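Bin Picking at the Mallport Open Day: Eyvindsson Saltau Gripper Kit

Reviewed by Gunhild Kirkegaard
8 May 2018

Eyvindsson ran the Saltau kit for visitors at its Mallport workshop this month, and I spent most of an afternoon at the bench. The kit is a two-finger gripper, a mounting plate, a cable set and a license for the Rornisia picking software. Buyers supply their own arm. Eyvindsson used a KUKA for the demonstration and let visitors place the parts, which I prefer to a rehearsed routine.

The task was plain bar stock in a sheet-metal bin. A cycle consists of a scan, a grasp plan, an approach, a close and a lift. I asked for 64 cycles in a row with no operator input between them and was given them. The software logged 7 missed grasps. All but one involved a bar lying close to a wall, where the planner has to trade finger clearance against the slope of the panel. 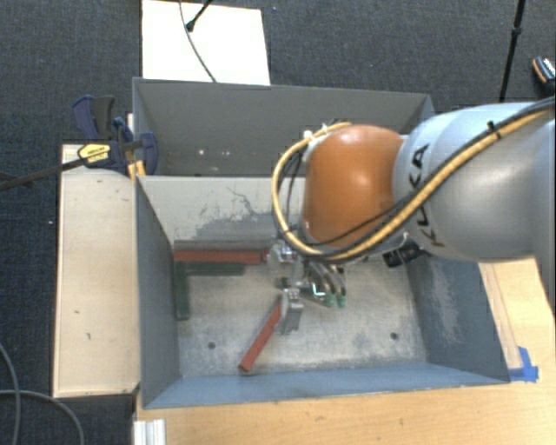
The gripper down in the bin, with red and green bars on the floor and the blue bar clamp at the upper left corner.

Finger tips are the strong point. The green tips are a wear part, and swapping a pair took me under five minutes with the hex key from the kit. They seat positively and the software does not ask for a new calibration afterward. I would still run one, as the manual recommends it after any tip change.

Cable routing is less convincing. The yellow and black cables run along the outside of the arm and take a wide loop around the orange joint before dropping to the gripper. The loop gives the wrist slack, but it also adds width to the tool in a bin with sloped walls. Rornisia lets you enter a keep-out volume for the bundle. Entering it by hand is slow, and the default is too small for this layout. An internal route would be better — Eyvindsson says one is planned, without a date.

Fixturing is left to the buyer. A bar clamp on the edge is adequate for a demonstration. For daily use I would bolt the bin down, given that the planner stores its position at setup and does not check it again.

Noise is low. Documentation is complete but badly ordered: the payload table sits in an appendix, after about 300 pages of software reference, and the wiring diagram is split over two chapters.

Recommended for labs and small shops that already own an arm and can spare a day for setup. Shops picking mostly from corners should bring their own parts to Mallport and ask for a trial before ordering. The bench can be booked through the Eyvindsson sales desk.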